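Why Do We Have Desks, Anyway?

By Adaeze Omoregie

You have probably sat at a desk today. You may have done homework on it, or put your head down on it and sighed. Desks put up with a lot.

But for most of history, people managed without one. If you wanted to write, you balanced something on your knees and hoped no goat wandered by.

Writing on a slope

Long ago, in the Middle Ages, monks copied whole books by hand. They often worked at a sloping board. A slope helps with a feather pen, and it's kinder to your neck. It is less kind to anything round. Put an apple on a sloping desk and you will soon be looking for it under the furniture.

In the little museum at Drerkodport there is a writing box from 1,734 miles away. It has a slanted lid, and paper and ink were kept inside. People carried boxes like it when they traveled — a sort of laptop, if laptops leaked ink on your socks.

Then came drawers

Later on, desks grew drawers. Then they grew more drawers. Some had tiny secret ones for letters, money and (I am guessing) candy. A desk made in the town of Howells had 45 drawers, and the man who owned it still couldn't find his glasses.

Some desks had a curved wooden cover that rolled down over the top. These were called rolltops, and they were a great success with messy people. You didn't have to tidy. You just closed the lid and looked responsible.

How high should a desk be?

Many desks are close to 30 inches high. That suits plenty of grown-ups, who got to decide. If you are shorter than a grown-up, try this:

1. Sit down with your feet flat on the floor. If they dangle, put a box or a fat book under them.

2. Let your shoulders drop. They should not be up by your ears.

3. Rest your arms on the desk. Your elbows should bend like the corner of a square, more or less.

4. Look at what you've left on the desktop, such as a small white bowl, and decide if it needs to live there. 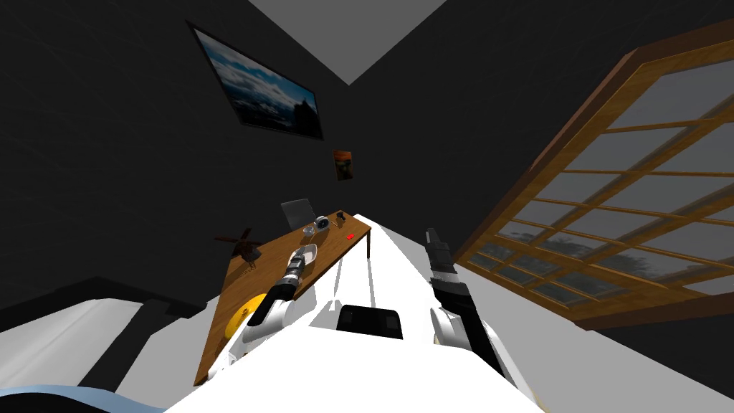
5. Write your name. If that felt comfortable, your desk fits you. If it didn't, try a cushion.

Try it at home

Draw the desk you would build if you were in charge. My friend Tobiloba Haruna drew one with a slide. It has no room for paper, and he says that's the best part.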